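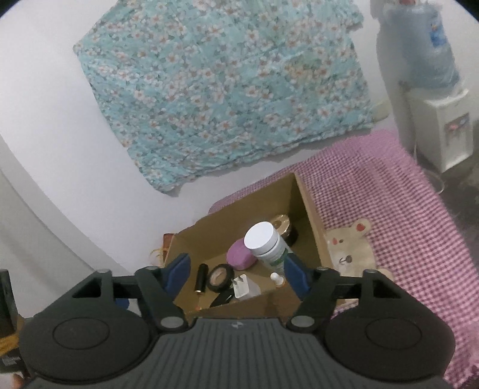
The small box on the gingham blanket, partway through the bathroom drawer.

I started with the drawers this time. When we moved out of the Graltberg apartment I left them for last, and by then I was tired enough to dump each one into a trash bag and tie a knot in it. Those bags sat in a closet for most of a year. I found a set of spare keys in one of them in January, after I had already paid for new ones.

So this move, drawers first, one small cardboard box per drawer. I spread the pink-and-white gingham blanket out and worked on top of it. Small things roll, and on a blanket they don't get far. It is also easier on the knees than the floor.

The bathroom drawer was the worst of them. It was supposed to hold bathroom things, but it is the closest drawer to the hallway, so everything without a place ended up there. There was a pill bottle, a jar with a gold-colored lid, and a bar of lavender-purple soap. There was also a roll of black electrical tape and a white plug still in its clear package. I bought a plug like that for the old lamp and then got rid of the lamp. I went back and forth on whether to keep it and put it in the box.

My rule for the small boxes is that everything from one drawer stays together, even if it makes no sense. I tried sorting by type on the last move, with all the tape in one place and all the plugs in another, and I could not find a thing for a month. I remember where things were in the old place. I don't remember what category I decided they belonged to at eleven at night.

A few notes on how I'm doing it, mostly so I can look back at this next time.

Bottles and jars get checked before they go in. I tighten the lid, and if it is something that could leak I put it in a sandwich bag. On the Graltberg move a bottle of conditioner opened up in the truck and got into a box of paperbacks.

Soap gets wrapped in a washcloth. I usually do this at the end, when I can see what room is left. Unwrapped soap makes everything near it smell like soap, which is fine for towels and not fine for much else.

Medicine gets looked at for dates. I had some cold tablets that were well past theirs. The pharmacy on Mateos Street has a drop-off bin by the counter, so those went in a separate bag by the front door. Anything I take regularly does not go in a box at all. It goes in my backpack and stays with me.

Tape is a problem. Every time I pack a roll, I need it again. The electrical tape can go since I don't use it for boxes, but the packing tape and the marker live on the windowsill until the last day.

For boxes I ordered a bundle of 18 from Prositz, the small size. They were fine. The flaps are a bit stiff and want to stand up while you are filling, so I fold them all the way back first. I also had a pack of 100 Vadex labels left over from an office job, and I'm using those in place of writing on the cardboard. One label on the top and one on the side. The side is the one that matters once they are stacked.

I don't fill the small boxes all the way with things. I leave a little space and push in a hand towel or a couple of T-shirts. Clothes have to be moved anyway, and it saves on packing paper. Then I close it and give it a shake. If something knocks around, I open it and add a sock.

The bathroom drawer took me 90 minutes, which is a long time for one drawer. A lot of that was reading labels and trying out pens. The kitchen junk drawer went faster since half of it was takeout menus and dead batteries.

Still to do: the desk, the nightstand, and the cabinet over the washer. The desk has a cable drawer that I have been avoiding. I will probably do the nightstand first.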